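Ticket 822 - drip zone 2 won't shut off, lavender bed staying soggy
Status: Closed
Opened by: garden owner
Category: Watering / controllers

Opening this one as a running log, because the form said to put everything in one place and I've already started three emails and deleted them all. Sorry in advance for the length!

The setup first. I have a Druloria drip controller on the side wall of the garage, the older one with the dial and not the one you talk to with your phone. It runs two zones. Zone 1 is the veggie beds, and it's been great. Zone 2 is a long bed of lavender, rosemary and santolina along the driveway, with a valve from Sasance down in the ground box by the gate. I planted that bed two springs ago and it did beautifully until October, when the lavender nearest the gate started going gray and floppy. I figured it was thirsty (I know, I know) and bumped the run time up. It got worse, so I bumped it up again. Then I stuck my hand in the soil and it came out like I'd been making mud pies.

What I see now: the controller says zone 2 is off. The drip line is still dripping. It isn't a lot, but it never stops, day or night. If I close the main tap by the house everything quits after a while, so I'm sure it's my line and not the neighbor's sprinklers or a spring under the driveway, which was my brother-in-law's theory.

Already tried before writing in:

Turned the controller dial to Off and left it overnight. Still dripping in the morning.

Pulled the zone 2 wire from the controller completely. Still dripping. That made me think the controller was fine, but the help page says to test it anyway, so I swapped the two zone wires. Zone 1 came on when I told it to run zone 2, and went off again like it should. So the controller is doing its job.

Checked the little bleed screw on the valve. It was snug. I loosened it, got a squirt in the eye, and tightened it back up. No change.

Reply from support
Thanks for the detail, it helps a lot. With the wire off and water still getting by, the valve isn't sealing. Most often that's grit under the diaphragm. Please shut off the main tap, take the top off the valve, rinse the diaphragm and the seat, and look for a nick or a tear. Keep the screws and the spring together somewhere they can't roll away. Let us know what you find.

Update from me

OK, did it on Saturday. Took most of the morning, mainly because the valve box was full of dirt and I had to dig it out with a kitchen spoon. The trowel was too wide. If anybody else is reading this with the same box, bail the water out first, then dig, or you just make soup.
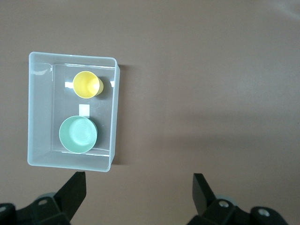 The top came off easier than I expected. The spring popped up but I was ready for it. Under the diaphragm there was a crumb of gravel and a good smear of fine silt all the way around the ring where the rubber sits. I rinsed everything in a bucket, wiped the seat with an old T-shirt, and held the diaphragm up to the light. No tears. There's a faint line worn into the rubber on one side, and I could feel it with a fingernail. I put it all back with the spring narrow end up (is that right? It's how it came out) and turned the main back on slowly.

Result: it ran, it shut off, and I did a small dance on the driveway. Then I went out after dinner and it was dripping again. Slower, but dripping.

Reply from support
Good progress. The spring is fine the way you have it. The worn line is very likely the reason it still weeps, and cleaning won't fix that. You can replace the diaphragm alone, you don't need a whole new valve. We'd also like to know whether you have a filter ahead of the valve, because the silt came from somewhere.

Update from me

So, the filter. I was going to say yes, of course I have a filter, and then I went and looked, and what I have is a filter housing. There is no screen in it. I have a vague memory of taking the screen out to clean it last year and setting it on the windowsill in the garage "for a minute." It was still on the windowsill. There was a spider living in it. I moved the spider.

Ordered the new diaphragm and, while I was at it, a new Symonenko screen to go in the housing, since the old one had gone brittle along one edge. In the meantime I'm keeping the main tap shut and hand watering the veggies from a can. The driveway bed gets nothing at all, which from everything I've been reading is just what it wants in cool weather.

A plant question, if you'll allow it on a watering ticket. Of the lavenders by the gate, the worst ones are mushy at the base and smell sour. The ones farther up the bed are droopy but still firm when I bend a stem. Is there any point in saving those? The rosemary looks like nothing ever happened, by the way. That plant is a tank.

Reply from support
We're valve people more than plant people, but in our experience mushy at the crown means it's gone, and firm stems are worth waiting on. Pull any mulch back from the base so the soil can dry. Don't feed them and don't cut them back hard until you see new growth in spring.

Update from me, Dec 7, 2022

Parts came! New diaphragm is in. It's noticeably stiffer than the old one, and I had to seat it twice before the top would sit flat. The trick for me was to put in all the screws loosely and then go corner to corner a little at a time, like you do with a car wheel. The first try I cranked one side down first and it sprayed me. Still, nothing in the eye this time.

New screen is in the housing too, and I flushed the line with the end caps off until it ran clear. You would not believe the color of the first bucket. Looked like gravy.

I ran zone 2 by hand, shut it off at the controller, and put a dry paper towel under the first emitter with a rock on it. Checked before lunch, checked before bed. Dry both times. I've put the run time back to where it was before I started "helping," and set the whole zone to skip until the weather warms up.

The mushy lavenders are out. I mixed a bag of Leltov grit into the low spot by the gate and mounded it up a little so water can run off toward the drive. I'm leaving the gap alone for now and I'll replant in spring, maybe with santolina, which seems to put up with me better.

One thing for your help page, if anyone over there edits it: the step about checking the filter comes after the step about opening the valve. I'd have saved myself a week if it came first. Also the drawing shows a round valve box and mine is a rectangle, so I spent a while wondering if I was digging in the wrong place.

Happy for you to close this.

Reply from support
Glad it's holding. We've passed the note about the filter step along to the person who looks after that page, and the drawing too. Rinse the screen at the start of the season and again midsummer if you're on well water. Closing the ticket now, and you can reopen it by replying if the drip comes back.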